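Chapter 6
Live Television Drama

By the end of this chapter you should be able to:
explain how a live drama differs from a recorded one
describe the main jobs in the gallery during a broadcast
discuss why broadcasters still pay for live plays

6.1 Why go live?

Most drama on television is recorded out of order. A scene set in a kitchen may be filmed in the morning and the scene that comes before it filmed a week later. Mistakes are cut, and the actors never play the story from start to finish.

A live drama is performed once, in order, while the audience at home is watching. In the early years of television this was the usual way to make a play, as recording was costly and editing was difficult. When tape became cheaper, most drama departments gave up live work. It has since come back as a special event, often with a well-known stage play or musical as its source.

Stage plays suit this treatment. They tend to have few settings and long scenes, and the writer has already allowed time for costume changes. A courtroom play, for instance, can be staged on 2 sets with very little movement between them.

Props for live work are chosen early and are used in every rehearsal, so that actors know their weight and where to put them down. Plain household goods are preferred to printed packaging, which may need permission to be shown. 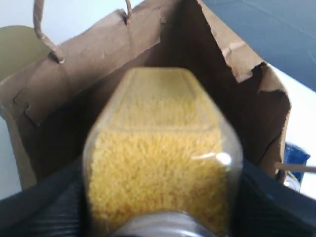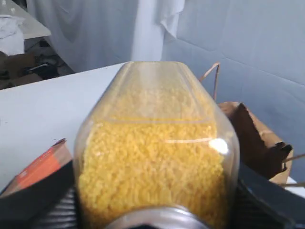
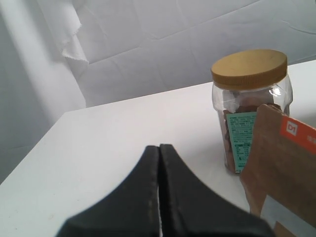
Fig. 6.1 Paper bag (first picture); jar of yellow grains (second picture); white tabletop and cloth backdrop (third picture).

6.2 A case to follow

Throughout this chapter we refer to one production, The Harbour Inquiry, a stage play adapted for television by the company Mesance and shown on the Tirnico channel in March. It was performed at the Palumbo studios in front of a small audience and ran for 102 minutes, including advertisements. The script had been planned for 100. You will look at how the extra minutes arose, and at what the director dropped from the closing titles to make room for them.

The play had been seen on stage at the Rornano theatre before it was adapted. Several of the stage cast kept their parts. The leading role was given to a film actor, a common choice when a broadcaster wants to draw viewers who do not usually watch plays. Section 6.4 considers the effect of this kind of casting on rehearsal time.

Key terms

Gallery: the control room from which the director calls the shots.
Camera script: the text of the play marked with every planned shot.
Blocking: the agreed positions and moves of the actors.
Dress run: a full rehearsal in costume, played without stopping.

Before you read on

Choose a scene from a stage play you know. Note each entrance and exit, then decide where you would place three cameras so that none of them appears in another's shot. Keep your notes for the exercise at the end of section 6.3.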